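Print | E-mail

Visit to the Rarnbridge Reuse Center

Report for members by Morena Amato

Our April outing was to the open day at the Rarnbridge Reuse Center. Members had asked to see where donated furniture and appliances go after they leave the drop-off in Grisstead, and the center only opens its back rooms to the public in the spring. It was held on a Wednesday, which kept some of our working members away. I have tried to put down enough here that they can decide whether to go next year.

We met at the Grisstead library lot and shared cars. The drive takes around 2 hours if you go by the river road. Ezekiel Strickland took the highway instead and got there before the rest of us, but he said there was road work near the exit and he would not recommend it going home. Parking at the center is on gravel behind the main building. The spaces by the front door are for people dropping things off and you will be asked to move.

The building used to be a carpet warehouse. The old sign frame is still on the roof. Inside, the front third is a store and the rest is sorting, storage and repair. Visitors sign in at the store counter and get a paper sticker. Wear closed shoes. A couple in the group ahead of us had sandals on and were only allowed to see the store and the break room.

The tour began at the receiving dock. Every donation is weighed and gets a tag before it goes anywhere else. The tag has the date, the town it came from and a letter for the department. The system that prints the tags is called Cakivance, and the staff did not have much good to say about it. It will not accept an item that belongs to two departments, so a lamp built into a side table has to be called one or the other. We saw a cart of things waiting for someone to make that kind of decision.

Textiles come next. Clothes are looked over on long tables and go into bins for the store, for other charities or for rags. The woman running the tables told us that the most useful thing a donor can do is tie shoes together by the laces. She also asked us to stop putting clothes in the same bag as kitchenware, as a broken glass means the whole bag is thrown out. I pass that on because I know I have done it myself.

Furniture takes up the most floor space. Chairs are stacked to the ceiling along the back wall. The repair bench there does gluing, new webbing and drawer runners, and not much refinishing. A plain dresser with a stuck drawer can be fixed and out on the sales floor the same day. A painted one with bad paint may sit for months. Large wall units are no longer accepted at all, and neither are pianos. Ezekiel asked what happens to the pianos people leave anyway, and was shown a shelf of keys and brackets and a bin of scrap iron.

He spent a long time at this bench. He had brought a chair leg with him from home, wrapped in a towel, and got some advice on the joint. The advice was to clean off all the old glue before doing anything else, and to use warm vinegar and a stiff brush. He has since done so and says the chair is fine.

The electrical room is behind a locked door and groups go in four at a time. Toasters, lamps, radios and computers are all handled there. Every plug-in item is checked for a damaged cord first, and if the cord fails, the item does not get switched on until the cord has been replaced. Microwaves are turned away at the dock. So are the older style of television, which the county collects separately.

The computer side interested more of our members than I expected. Most of the desktop machines that come in are office models. Storage drives are taken out and wiped, or destroyed if the donor asks for that on the form. The form is kept at the counter in the Grisstead drop-off too, but you have to ask for it. Machines that are worth saving are cleaned and sold with a short warranty. The others are used for parts.

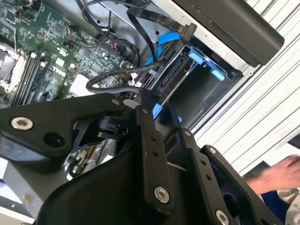
Desktop computer with the case open, Rarnbridge.

One of our group asked whether it was safe to donate a computer without doing anything to it first. The answer was that the center would take it, but they would prefer that you sign out of your accounts and take out any discs. Chargers should be taped to the laptop they belong to. There is a very large box of chargers that came in alone, and matching them up is slow work that often gets put off.

Lunch was at Boonchu, a small place across the road from the center. Several of the staff eat there, so it was busy at noon and we had to wait. The noodle soup was good and came out fast once we had sat down. The fried rice took longer. They were able to do separate checks. Anyone who does not want to eat out can use the picnic tables beside the gravel lot, though there is no shade and it was windy.

After lunch there was a talk in the break room about where the money goes. The store pays for the building and most of the wages. The county pays a set amount for each ton kept out of the landfill, and that covers the truck. I had assumed that the center was charged nothing for what it throws away, and this is wrong. It pays the same gate fee as any business. A load of wet mattresses left outside overnight costs them real money, and it happens most weekends in summer. They have put up lights and a fence on that side.

There were some questions from the floor about prices in the store. One man felt they had gone up. The manager said that they had, on furniture, and that clothes and books were the same as before. Books are priced by thickness. He did not promise anything further.

The last stop was the book room, which is small and overheated. Encyclopedias are not taken. Cookbooks sell very well, and so do repair manuals for cars that are no longer made. I bought a county road atlas and a bird guide with someone else's notes in the margins. Ezekiel bought a vise, which he had seen on the way in and worried about all through lunch.

A few practical points for anyone planning to go:

The tour lasts 2 hours without the talk. There is a good deal of standing, and the only seats along the route are in the textile area. The floor is level throughout and the dock has a ramp. Our member with a walker managed well and the guide slowed down for her.

Restrooms are in the store only. Go before the tour starts, as it does not come back through the store until the end.

Photography is allowed except in the receiving area, where donors' names may be showing on the forms.

If you want to bring donations along with you, tell the center ahead of time. We brought 2 carloads without calling and it held up the start of the tour while everything was weighed. They were polite about it. The drop-off entrance is on the side street and the sign for it is easy to miss coming from the south.

The store stays open later than the tour and takes cards. Large items can be held until the weekend if you pay in full. They do not deliver to Grisstead, but the truck driver will sometimes bring a thing back on his regular run if it is small and there is room.

I have left the center's leaflet on what is and is not accepted on the table at our meeting room. Please do not take it away, it is the only copy. I have written to ask for more. The next outing has not been settled. Suggestions so far are the salt works and the seed library, and anyone with a preference should let me or Ezekiel know before the next meeting, along with whether you can drive.

Print | E-mail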